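Mosbridge bench notebook – Monday, 9:40

Force trip again on the sorting job. Second one since Demyd changed the release height, which he says is a coincidence. Noted.

Trip log says code 324, Z force over limit during place. The arm goes down to the release point, meets something softer than a box and harder than air, and keeps going because it was told to. It stopped at the limit. I had set the limit at 2000 in controller units back in January, when we only ran balls, and never touched it again. So that part is mine.

Balls drop through the holes if you let go anywhere near them. Plush doesn't drop. It sits there, the planner decides it is still too high, and the fingers push. Nadja calls this the Varnetti method, after her old supervisor's way of packing a suitcase.

Also found: the height offset for the red box was copied from the blue one. The red box is taller. I will let the reader work out the rest.

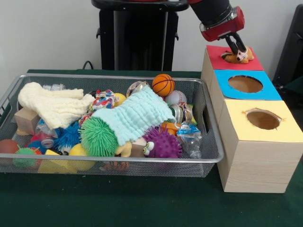 Plush on the red box, fingers still on it. Blue and yellow boxes in front.

To do:
– separate offset for each box, measured with a ruler this time
– lower limit for plush, open the fingers on first contact
– hands out of the cell until the stop is pressed. Nadja reached for the toy with the drives live. We had words, then coffee.
– ask Demyd about the release height, nicely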